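The Drawer Method

My sister had read an article. It said a tangle of cables was a record of unmade decisions, and that anyone could clear one in 45 minutes if they were firm with themselves. I asked who had timed it. She said that wasn't the point, and tipped the lot onto the white table.

We were clearing out the old workshop at Flesthorpe before the lease ran out. It had been our uncle's, and he'd kept every lead that had ever come with anything. I had a soft spot for the mess. She didn't, and she'd brought the stacking box to prove it, pink on top, then orange, then green, then purple, bought from a shop called Fikitia that also sold candles.

"Each colour is a category," she said.

"What's orange?"

"Things we might need."

"And green?"

She looked at the lid as though the answer might be printed there. "Things we will need."

I said I'd like to see the evidence for that. She told me to start pulling.
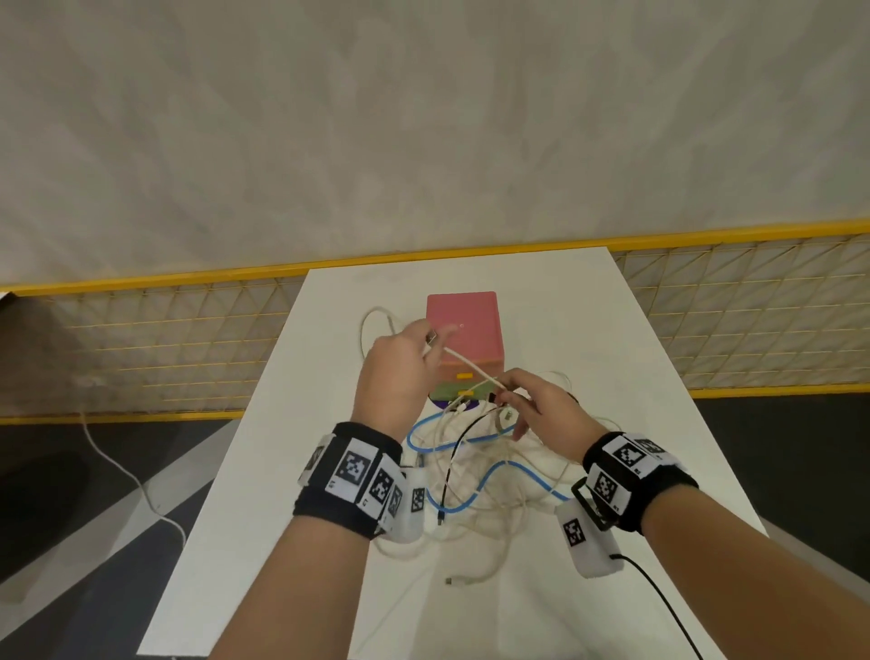
The white ones were the worst. You'd follow one along, sure you had it, and find you'd been following its neighbour since the last bend. The blue one went everywhere and seemed to be holding the rest together, so naturally she wanted it out first. I said that was how bridges fell down. She said I'd never built a bridge.

"What did this one run?" she asked.

I told her the Mornari, the radio he used to swear could pick up Prague. In February of 2000, when the power was out up the valley, he'd sat us down in front of it for three nights and turned the dial through hiss, and every so often he'd lift a finger and say, "Matoušek," very quietly, as if we ought to know. It was a station, or a bloke who read the news, or a brand of soup. We never found out. I don't believe he heard a thing.

"You said you did, though," my sister said. "You told Mum there was a violin."

"I was nine."

"You told her what it was playing."

I kept my eyes on the knot. There's a kind of hiss that has a tune in it if you're cold enough, and I've explained this to her more than once.

She found an end at last and drew it clear — a good long one — and held it over the box, first one colour and then the next. Might need. Will need. The radio had gone to the tip years ago.

"Well?" I said.

She wound it around her hand and put it in her coat pocket, and went back to the pile.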